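Kirkegaard launches Clear the Table, a home-tidying program for people who own a table and have not seen it lately

SOMER, March – Kirkegaard, the home organizing firm based in Somer, today opened enrollment for Clear the Table, a four-week program that deals with one piece of furniture and leaves the rest of the house alone.

The program follows the company's winter household survey, in which 200 homes in and near Somer were asked which surface in the house caused the most arguments. The kitchen table won by a distance. The runner-up was the top of the dryer, which Kirkegaard hopes to address at a later date.

"People call us about the garage," the company said. "Then we come over, and we can't sit down anywhere to talk about the garage."

Clear the Table grew out of that. Participants start by putting everything that normally lives on their table back onto it, including whatever was hidden in the oven before the visit. They then sort it, slowly, into things that are eaten, things that are played with and things that have a job. A fourth group, for items that fit none of these, is allowed to hold no more than 13 objects at a time. Kirkegaard arrived at 13 after trying 12 and hearing complaints.

The sorting exercises were worked out at the company's practice room on Plerkel Street, on plain tables stocked with the sort of mixture found in a home with children and groceries in it. Food sits next to blocks. Household odds and ends sit next to both. A storage container is part of the setup, and how soon to reach for it has been the subject of more staff meetings than the company cares to list.

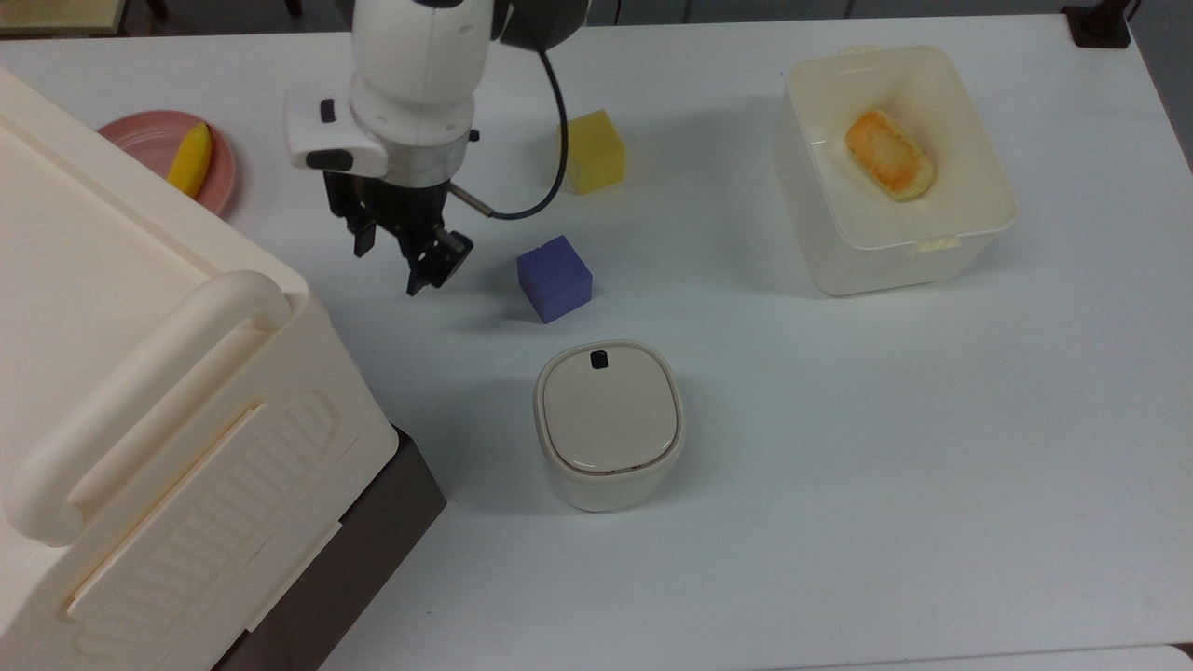 The house rule is that the container comes last. Most households, Kirkegaard found, buy the box first and then go looking for something to put in it, and the box ends up as one more object on the table. Enrolled households are asked not to buy any storage at all until the third week. Those who already own a great deal of storage may use it, and may also wish to think about why the table looks the way it does.

Week one covers food. The aim is modest: everything edible either goes to the kitchen shelves or gets eaten. Week two covers toys, and was the hardest part to write. Early versions asked children to choose which blocks could stay out. The children chose all of them, every time, with good arguments. The current version gives blocks a set place on one side of the table until supper, after which they move to the floor, where adults will find them with their feet.

Week three brings in containers. Kirkegaard favors ones you can see through, on the grounds that a family will happily ignore a solid box for six years. Labels are optional. The company used to insist on them and has since visited several homes in which a box marked "batteries" held ribbon.

Week four is for keeping half the table bare. Not the whole table – Kirkegaard tried that with its first test group and describes the results as short-lived. One clear half is enough for a plate, a newspaper or a pair of elbows, and people seem to defend it more fiercely than they ever defended the full surface.

The program includes a printed workbook, a weekly phone call and one home visit. The workbook was produced with Dindance, a Somer print shop, and has wipe-clean pages, an addition requested by everyone who tested the first edition at breakfast. It runs to nearly 200 pages, many of them blank for notes. Kirkegaard is aware that it will be kept on the table.

Results from the test groups have been encouraging in a limited way. Six households reported eating dinner at the table at least once during the program. One reported discovering that the table had a leaf. Two asked to be moved to a program for chairs, which does not exist.

"We don't promise a new life," the company said. "We promise somewhere to put down a cup."

Enrollment is open now to households in Somer and the surrounding towns. Places are limited to 13 households per round, with the next round planned for June. Renters are welcome, as are people with folding tables, provided the table is unfolded. Glass tables are accepted, although owners should know that in week one the staff will look underneath.

A free drop-in hour is held at the Plerkel Street practice room every weekday at 4 p.m. Visitors may try the sorting exercise themselves and borrow a copy of the workbook to read on site. Bringing your own clutter is permitted, up to one shopping bag. It must go home with you.

About Kirkegaard

Kirkegaard provides home organizing visits, courses and workbooks from its office in Somer. Its earlier programs include The Hall Closet and a short course on drawers. Workbooks are available at the office and by mail.

Press inquiries: Kirkegaard press desk, Plerkel Street, Somer. Review copies of the workbook can be sent on request. Please give a street address, as it does not fit through most mail slots.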